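Ein Sternchen ist noch keine Krankheit

Ein Meinungsbeitrag von Weronika Kubiak

Meine Schwiegermutter hat im Oktober angerufen, abends, kurz nach den Nachrichten, und sie klang so, wie man klingt, wenn man schon eine ganze Weile mit einem Blatt Papier allein am Küchentisch gesessen hat. Sie habe jetzt Niere, sagte sie. Auf ihrem Laborbefund stand hinter dem Natrium die Zahl 148, und hinter der Zahl stand ein Sternchen, und das Sternchen hatte sie im Internet nachgeschlagen. Wer das einmal gemacht hat, weiß, wie so ein Abend weitergeht.

Ich arbeite seit vielen Jahren in der Laboratoriumsmedizin, erst in einer großen Klinik, inzwischen in einem mittelgroßen Labor der Stendia-Gruppe, und ich habe in dieser Zeit vermutlich mehr Sternchen in die Welt geschickt als so manche Grundschullehrerin. Deshalb darf ich wohl auch sagen, dass ich sie nicht mehr besonders mag. Oder freundlicher: Ich mag sie für die Kolleginnen und Kollegen in den Praxen, die auf einem vollen Blatt schnell sehen müssen, wo sie zuerst hinschauen sollen. Für diesen Zweck sind sie einmal gedacht gewesen. Für meine Schwiegermutter am Küchentisch taugen sie nichts, und inzwischen landen immer mehr Befunde zuerst bei ihr, auf dem Handy, noch bevor in der Praxis irgendjemand die Datei geöffnet hat.

Dabei ist die Sache mit den Referenzbereichen gar nicht schwer zu erklären, man müsste es nur einmal tun. Man nimmt eine Gruppe gesunder Menschen, misst bei allen dasselbe und sortiert die Ergebnisse der Größe nach. Dann schneidet man üblicherweise unten zweieinhalb Prozent ab und oben noch einmal zweieinhalb, und was in der Mitte übrig bleibt, nennt man Referenzbereich. Die abgeschnittenen Leute waren aber genauso gesund wie die anderen! Wer bei einem völlig gesunden Menschen zwanzig voneinander unabhängige Werte bestimmt, findet in knapp zwei von drei Fällen mindestens einen, der außerhalb liegt. Im wirklichen Leben hängen viele Werte miteinander zusammen, da sieht die Rechnung etwas anders aus, aber die Richtung stimmt, und ich wünschte, sie stünde auf der Rückseite jedes Befundes.

Dazu kommt alles, was vor der Messung geschieht. Wir sagen dazu Präanalytik, ein Wort, bei dem in jeder Fortbildung die ersten Köpfe Richtung Kaffeekanne gehen, und ich verstehe das ja. Aber es macht eben etwas aus, ob jemand vor der Blutabnahme lange gelegen hat oder die Treppe hochgelaufen ist. Es macht etwas aus, ob der Stauschlauch eine halbe Minute am Arm war oder so lange, bis die Vene sich endlich hat blicken lassen. Kalium steigt, wenn rote Blutkörperchen im Röhrchen kaputtgehen, und es kann auch steigen, wenn jemand hilfsbereit die Faust auf und zu pumpt, wie man es früher überall gesagt bekam. Die Glukose sinkt, wenn ein Röhrchen ohne passenden Zusatz auf der Fensterbank der Praxis auf den Fahrer wartet. Und das Kreatinin fällt bei einem kräftigen jungen Mann, der gern und viel Fleisch isst, anders aus als bei einer zarten alten Dame, ohne dass man daraus ohne Weiteres schließen dürfte, wessen Nieren die besseren sind.

Wir haben uns bei uns im Haus im vergangenen Jahr einmal 962 Rückfragen vorgenommen, die per Telefon oder E-Mail eingegangen waren. Keine Studie, das möchte ich ausdrücklich sagen, es war eine Fleißarbeit meiner Kollegin Glória Valente, die dafür einen halben Winter lang ihre Mittagspausen geopfert hat. Ein auffallend großer Teil kam von Patientinnen und Patienten selbst, und die allermeisten dieser Anrufe drehten sich um Werte, die haarscharf neben der Grenze lagen. Nach den wirklich auffälligen Ergebnissen wurde viel seltener gefragt, vermutlich deshalb, weil dort die Praxis schon längst zum Hörer gegriffen hatte. Die Sorge saß also genau an der Stelle, an der am wenigsten los war. Das hat mich mehr beschäftigt, als ich gedacht hätte.

Nun höre ich regelmäßig den Einwand, man solle die Befunde dann eben wieder beim Arzt lassen, so wie früher, da sei Ruhe gewesen. Davon halte ich gar nichts. Es ist das Blut dieser Menschen, es sind ihre Werte, und die Zeiten, in denen man ein Blatt mit der Schrift nach unten über den Schreibtisch schob, wünsche ich mir wirklich nicht zurück. Was ich mir wünsche, ist bescheidener. Ich hätte gern neben jedem Wert den Verlauf der letzten Jahre, als kleine Linie, ohne Farben und ohne Ausrufezeichen. Für viele Messgrößen ist der beste Vergleich nämlich der Mensch selbst. Ein Hämoglobin, das mitten im Referenzbereich liegt, kann für jemanden, der sonst immer am oberen Rand war, durchaus eine Nachricht sein - und da erscheint dann gar kein Sternchen, das Blatt schweigt, und alle sind zufrieden.

Technisch ist das kein Hexenwerk. Ich habe mir auf einer Tagung in Solska ein Programm zeigen lassen, das solche Verläufe zeichnet, und es war nach fünf Minuten klar, wie es zu bedienen ist. Woran es hapert, sind die Wechsel: neue Praxis, neues Labor, neue Methode, und schon passen die alten Zahlen nicht mehr sauber an die neuen. Bei manchen Hormonen und Tumormarkern darf man die Ergebnisse zweier Verfahren schlicht nicht auf eine Linie setzen. Das müsste dann dabeistehen, in einem Satz, den man auch ohne Studium versteht. Ich schreibe solche Sätze gern, und ich kenne etliche im Fach, denen es genauso geht, man muss uns nur das Feld dafür freihalten.

Bis es so weit ist, kann ich nur raten, was ich auch in der Familie rate. Heben Sie Ihre alten Befunde auf, alle, in einem schlichten Ordner. Schreiben Sie dazu, wenn Sie am Tag der Abnahme erkältet waren oder am Vortag einen langen Lauf gemacht haben. Fragen Sie in der Praxis nach, bevor Sie die Suchmaschine fragen, und wenn Ihnen jemand einen knapp danebenliegenden Wert erklärt hat, fragen Sie ruhig auch, wann er noch einmal kontrolliert werden soll und ob überhaupt. Und wenn es Ihnen schlecht geht, dann gehen Sie bitte hin, ganz gleich, wie hübsch das Blatt aussieht.

Bei meiner Schwiegermutter wurde das Natrium übrigens noch einmal bestimmt, da lag es bei ganz gewöhnlichen Werten. Sie hatte am ersten Termin seit dem Vorabend nichts getrunken, weil sie nüchtern kommen sollte und das sehr gründlich verstanden hatte. Wasser wäre erlaubt gewesen. Es stand sogar auf dem Zettel, nur leider ziemlich klein.

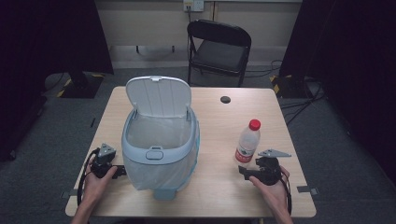
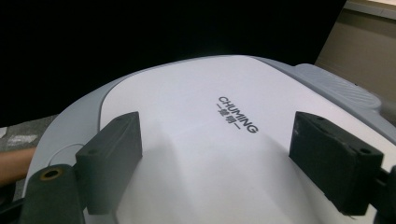
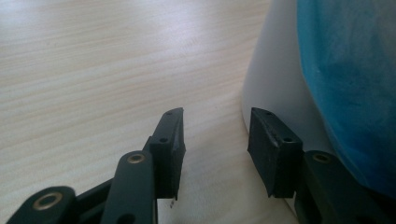

Tisch mit Eimer und Wasserflasche (erstes Bild), Gerätedeckel mit dem Schriftzug CHUMING (zweites Bild), helle Tischplatte (drittes Bild).

Weronika Kubiak ist Fachärztin für Laboratoriumsmedizin. Der Beitrag gibt ihre persönliche Meinung wieder. Zuschriften leitet die Redaktion gern weiter.

Veröffentlicht am 15.11.2025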